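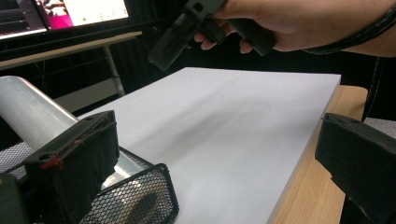
Figure 3. White board laid flat on a light wooden table, Kustport.

4.2 What people leave out of a handover note

I went into this part of the study expecting to write about handwriting. I'd read 3105 handover notes by then, from three small mail-order businesses, and plenty of them were close to illegible (mine would be too, at the end of a long shift). But when I sat down with Kamran Hassanpour to go through the first batch, bad handwriting hardly came up. We could nearly always work out the words. What we couldn't work out was what the words were about.

Take a note from the Nowakowski site that reads, in full, "same as before but the other ones". Kamran and I spent most of a morning on it. The person it was written for understood it straight away, and even seemed a bit puzzled that I'd ask. The day before there'd been a mix-up over two sizes of padded envelope, and "the other ones" meant the bigger size. Easy, if you were there!

We ended up calling these notes "thin", and I'll stick with that word here. A note is thin if it leaves out the thing, the place or the person it concerns, and a reader from outside the shift can't fill the gap from the rest of the page. I coded all of the notes myself and Farzad Heydari coded a portion of them separately. Where we disagreed it was mostly over place words. Farzad, who once worked in a shop, was happy to accept "out the back" as a location. I wasn't, at first, and then I visited Sundlow and found that out the back really is only one room, so I gave in on that one.

Thin notes weren't spread evenly. They bunched up in busy stretches, as you'd guess, and September was the worst month at every site. They also bunched up between pairs of people who'd worked together a long time, and I found that more interesting. These writers weren't being careless – their notes did the job perfectly well on an ordinary day. The trouble came when someone was off sick and a third person had to read a page that was never meant for them. In the interviews I heard the same complaint over and over, usually with a laugh: I can read it, I just don't know what she's on about.

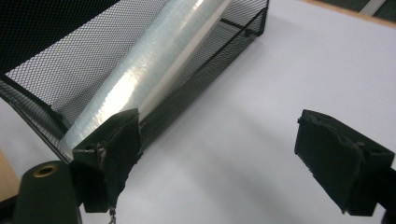

I should say something about supplies, because they make up a category of their own. Tape, labels, film, string, marker pens and so on get mentioned constantly, but almost always by what's wrong with them. A note will say "nearly out" or "need more of the wide", and the noun never turns up. At Sundlow I pulled out 116 notes dealing with supplies, and in 39 of them the item isn't named anywhere on the page. When I read a few of these back to their own authors some weeks later, they'd often lost the thread as well. One fellow looked at his own "getting low, tell him" for a good while and then asked me whether I knew who "him" was.

Now, it would be easy to say that everybody should just write longer notes, and Nowakowski did try that, with a printed form that had a box for each item. People filled in the boxes for a little while. After that the boxes filled up with ditto marks, and the proper messages moved to the margin, where they were as thin as ever. I've kept the margin notes in the main count and left the boxes out of it, for reasons I go into in the appendix.

I'm also wary of treating thinness as a fault. A couple of people told me they'd feel talked down to by a note that spelled everything out, and I believe them. A very full note between old workmates can read like a telling-off. So there's a bit of manners mixed in with all this, and my coding scheme doesn't catch it. Section 4.3 takes up the spoken side of handover, where a lot of the missing nouns finally get said out loud.

Related items
Flinov working notes: Coding margin comments in shift records
Heydari and Hassanpour: Two readers, one logbook
Who is "him"? Pronouns in workplace messages (posted 2018-06-19)
Printed forms and the ditto mark
Out the back: place words in small shops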